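Chapter 9
Washing Delicate Items

Most damage to clothing in the wash comes from rubbing and snagging. A bra hook catches on a sweater, a strap winds itself around the agitator, and a thin knit gets pulled out of shape by a pair of wet jeans. A mesh laundry bag keeps the small or fragile piece apart from the rest of the load while still letting water and detergent pass through.

This chapter covers the choice, filling and care of laundry bags. It follows on from the fabric groups in Chapter 3, and you will need your notes on fiber content for the practical work on page 221.

Laundry bags are sold in many shapes. Round and oval ones are used mainly for underwear, hosiery and small knits. Flat rectangular ones suit blouses and folded sweaters. Some are plain and some are printed -- the print makes no difference to the wash, though it does help a household tell one person's bag from another's.

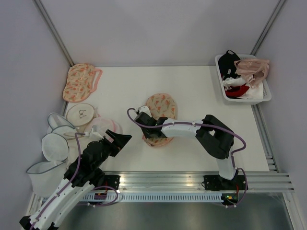 Figure 9.1 Laundry bags laid flat on a white tabletop, including oval floral bags and round mesh ones.

Mesh size matters more than shape. Fine mesh holds back lint and protects smooth fabrics such as satin. Coarse mesh rinses faster and is better for socks and baby clothes. In his household notes for the Pomare laundry course, Murray Katene advises filling any bag no more than halfway, so that the contents can move. A packed bag comes out with soap still in the folds.

Spin speed should also be kept low. For the exercises in this chapter, set the machine to 600 revolutions per minute or less and use the cold cycle.

Key terms: agitator, coarse mesh, fine mesh, lint, spin speed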